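Section 4. Preparing the Table and the Garment

4.1 Scope

This section applies to student teams using the Vulberg teaching cell for the garment handling unit. It covers the condition of the table, the placement of the garment and the first recorded run. Installation of the arm is covered in Section 2. Teams that have not completed the safety sign-off in Section 3 may not proceed.

Revision dated 28 December 2023. Questions on this section should be directed to Iñaki Robles, Laboratory Supervisor, Skascombe Technical School.

4.2 Before You Begin

Each team must have the following at the station:

The team logbook, with the Section 3 sign-off page completed
One short-sleeved T-shirt from the garment bin
A lint roller
The station tablet, charged and signed in to Flillitus

Two students are required for every session. One student acts as operator and remains within reach of the stop button at all times. The other acts as handler and is the only person permitted to touch the garment. Students may exchange roles between runs but not during a run.

CAUTION: Long hair must be tied back. Lanyards, scarves and loose sleeves are not permitted at the station while the arm is powered.

4.3 Preparing the Table

1. Confirm with the operator that the arm is in the parked position and that the tablet reads HOLD.

2. Remove all items from the cloth, including pens, rulers and logbooks.

3. Smooth the cloth from the center toward the edges with the flat of the hand. Do not pull on the corners.

4. Go over the cloth with the lint roller. Light-colored lint may be detected as part of the garment.

5. Check that no cable crosses the cloth. If a cable has shifted, inform the supervisor. Students are not to reroute cables.

Note: Small wrinkles in the cloth are acceptable. A fold that can be pinched between two fingers should be smoothed again before the run.

4.4 Placing the Garment

The unit begins with a garment in a disordered state. A shirt that has been laid out neatly does not meet the requirements of the exercise and the run will not be counted.

1. The handler holds the shirt by the hem at shoulder height and releases it over the table.

2. If the shirt falls off the table, pick it up and repeat step 1. A shirt that rests partly on the cloth and partly beyond the view of the camera may be used for the search task (Task B) but not for the folding task (Task C).

3. Do not adjust the shirt once it has come to rest. Sleeves that have tucked under the body are to be left as they are.

4. The handler steps back behind the yellow floor line and says "clear."

5. The operator repeats "clear" and presses CAPTURE on the tablet.

4.5 Checking the Captured View

Flillitus displays the captured view before any motion is allowed. Both students must look at it and agree on the task for which the placement is suitable. Record the following in the logbook:

Garment color
Whether the collar can be seen, and the direction in which it faces
Whether any printed design is distorted by folds
The edges of the view, if any, that the garment crosses

Printed designs deserve particular attention. The Rajan detection model supplied with the cell looks for the collar first, and large lettering with strong outlines has on occasion been marked as a collar edge. Where the marker is placed on a print, press REJECT and capture again. 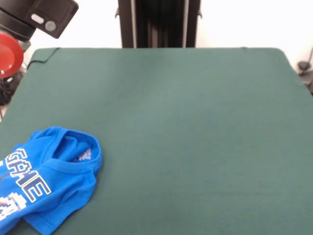 Figure 4-2. Placement suitable for Task B only. The collar is open and in view; the shirt runs past the left and bottom edges.

4.6 First Run

1. Set the speed limit to 200 on the tablet. The limit may be raised to 1000 only by the supervisor.

2. Select the task agreed on in 4.5.

3. The operator announces "moving" and presses START.

4. Observe the run without speaking to the operator, except to call "stop."

5. When the tablet returns to HOLD, enter the result in the logbook. Incomplete runs are to be entered in the same manner as complete ones.

CAUTION: If the gripper closes on the table cloth, press the stop button at once. Do not attempt to free the cloth by hand. Call the supervisor.

4.7 Number of Runs

Each team completes four runs per session, with a new placement before each. Logbooks are collected for review in April. Pages with missing signatures will be returned to the team, and the runs on those pages must be repeated before the unit is marked.

4.8 Closing the Station

Return the arm to the parked position, sign out of Flillitus and place the tablet on its charger. Garments go back in the bin unfolded. Proceed to Section 5 for the export of recorded runs.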